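How a Computer Checks That an Update Is Real

Computers, phones and games consoles need new instructions from time to time. These are called updates.
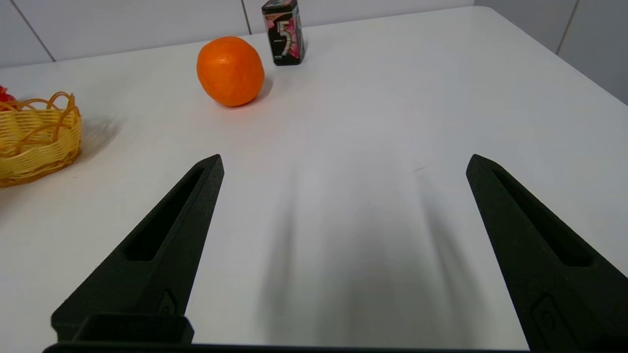

One reader in Plonby asks how a tablet can tell a real update from a fake one, when both arrive over the same internet connection. The answer is a kind of sum called a hash.

An update is a very long list of numbers. A hash takes the whole list and turns it into one short code. The same list always gives the same code. If a single number is changed, the code comes out different.

Try a small version on paper. Write down the numbers 20 and 53. Add them together to get 73. Now change the 20 to 21 and add again. The total is 74, so you know something has changed.

Adding is too simple for real use. A person could change 20 to 21 and 53 to 52, and the total would still be 73. Real hashes mix the numbers many times, which makes this trick extremely hard.

There is one more step. The company that makes the update locks the code with a secret key. This is called signing. Your device holds a matching public key, which can check the lock but cannot make a new one.

Suppose the Lillo tablet is sent an update with 4000 numbers in it. It works out the hash, checks the signature and compares the two codes. If they match, the update is installed. If they do not, the tablet refuses it and keeps its old instructions.

Words to know

Hash: a short code worked out from a longer list.
Key: a secret or public number used for locking and checking.
Signing: locking a hash with a secret key.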